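In Defense of the Slow Errand

Last updated 8th May

I have been thinking a good deal lately about errands, and about how many of them I have let slip out of my life without so much as a goodbye. It started with a lamp. The switch on my reading lamp had gone stiff and then stopped working altogether, and my first thought, God forgive me, was to pick up my phone and order a new lamp. I had it in the cart and everything. It would have been on the porch by the next evening, and I would have put the old one out at the curb and felt, if I felt anything, a little bit efficient.

Instead I put my coat on and walked down to the hardware store on the main street here in Fuvcombe, which I hadn't been inside since the fall. It took me most of a morning. I came home with a switch that cost 4 dollars, a bag of birdseed I hadn't planned on, and a piece of news about the bridge repairs that turned out to be wrong. I was in a better mood than I'd been in for a week, and I've been trying to work out why ever since.

Now, I know how this kind of essay usually goes. Somebody of a certain age discovers that shops exist and writes as though the rest of you had burned them down. I don't want to do that. I order things. When my back was bad two winters ago I ordered nearly everything, and I was grateful for every box, and I was grateful to the people who carried them up my icy steps. There are folks in this town who don't drive, folks with babies and double shifts, folks who find a crowded store a real misery, and I would not take one ounce of that convenience away from them. My quarrel is with myself, mostly. I have a car, two working legs, and more free mornings than I deserve, and I had still gotten to where going out for a thing seemed like a failure of planning.

Fuvcombe is a town of 3,000 people, give or take whoever is home from college, and when I moved here you could get by on the main street for pretty much anything but a suit. There was Holmgren, which was hardware and still is. There was Ferberg, which sold fabric and thread and zippers and, for some reason I never got to the bottom of, fishing licenses. There was a shoe repair, and a place that did keys, and a drugstore with a counter where you could sit and have a grilled cheese while they filled your prescription. Ferberg closed a year ago last September. The shoe repair went long before that, and the drugstore took its counter out to make room for greeting cards.

I bring up Ferberg in particular because I was one of the people who was sad about it. I said so to everyone. I signed the big card they had by the register. And walking home from that last sale with a paper sack of half-price buttons, I tried to remember the last time I had bought anything there at full price, and I couldn't do it. I had been fond of that store the way you are fond of a cousin you never call. The store couldn't pay its light bill on fondness.

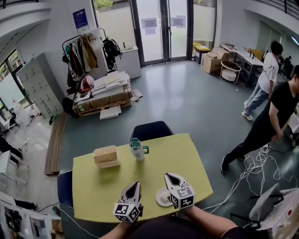

So part of what I am arguing is simple bookkeeping. If you like having a place, you have to use the place, and you have to use it on the dull days when you only need a washer or a spool of black thread. That argument has been made before, by people with better numbers than mine, and I believe it. But I don't think it's the whole of the matter, and to be truthful it has never once gotten me off the couch. Duty is a poor engine for me. I do the things I ought to do for a week or so, and then it rains.

What gets me out of the house is something harder to put a name to. An errand has a shape. You leave, you go to a place, you deal with whatever is there, and you come back with a thing in your hand. Most of my days don't have any such shape to them. I sit down to answer a few messages and look up and it's time to start supper, and if you asked me what I had done I would have to think about it. But I can tell you exactly what I did the morning of the lamp switch. I can tell you that the river was high, that they've painted the bank an odd shade of tan, and that the lilacs behind the library were further along than mine.

And you learn things, if you're willing to stand around a bit. When I asked for a switch at Holmgren, I was asked what kind of lamp it was, and I said I didn't know, it was a lamp. Well, was it the kind that twists or the kind that pushes? Was the cord flat or round? Had I ever had the base off? I had not ever had the base off. By the time I left I had a little drawing on the back of a receipt showing me which wire went where, and a stern word about unplugging the thing first. I fixed it at the kitchen table that afternoon. I won't tell you I fixed it well, but I am reading by it, and I feel a kind of ownership over that lamp that I never did in all the years it simply worked.

I've tried to be fair and ask what I would have learned from the website. I would have learned that 200 other people had bought the same lamp and that most of them were pleased. That's worth something, I suppose! But it isn't the same as someone asking you a question back. A search box will give you an answer to whatever you typed, even when what you typed was foolish. A person behind a counter will sometimes stop you and say, hold on, what are you trying to do? I have been saved a fair amount of money by that sentence over the years, and on one occasion I believe I was saved from flooding the basement.

There is the small talk, too, which I used to think of as the price you paid for the goods. I'm a shy person underneath, though it doesn't show in print, and for years I would rehearse a remark about the weather on my way in the door so as not to be caught without one. I have changed my mind about small talk. I live alone now, and there are weeks when the conversations I have over a counter make up the better part of my talking. It isn't deep. We agree that it's cold for the time of year. But a person can go rusty, and I notice that when I've had a few days of nothing but the television and the mail, I come out the other side a bit peculiar, and a bit readier to think the worst of people.

The one new shop we've had in a good long while is Pastico, which makes fresh noodles and sauces and opened up in the old key place. I'll admit I had my doubts, and I wasn't alone in them. There was a feeling around town that we weren't fancy enough for it. But they sell you the noodles by weight, in a plain box, and they'll tell you how long to boil them, and the whole business takes so long on account of everyone asking questions that there's generally a line. I have come to like the line. I've stood in it next to people I had only ever nodded to from the car. I have been given, in that line, a recipe for pickled beets and the name of a good roofer.

I can already hear my sister, who would say that this is all very well for someone with the time. She's right, and I don't have a good answer to it. Slow errands are a luxury in the plainest sense. When I was working and had children at home I would have given anything to have the groceries appear on the step, and if somebody had written me an essay like this one I might have mailed it back to them in pieces. So I'll only say it to the people it fits. If you have the time, and you have noticed that the time doesn't seem to be adding up to much, you might try spending some of it on going and getting something.

Pick something small. Don't make a campaign of it. I keep a list on the refrigerator now, and when I catch myself about to order some little item I write it down there instead and let a few of them pile up. Then I go out with the list in my pocket. I don't always come home with everything. Last trip I wanted picture wire, a birthday card and a jar of the good mustard, and I struck out on the mustard completely. The grocery hasn't carried it since the winter, it seems, and they offered to order it in for me, which made me laugh all the way to the car. I said yes, though. It should be in next week, and I'll need stamps by then anyway.

200 shares
Comments (4)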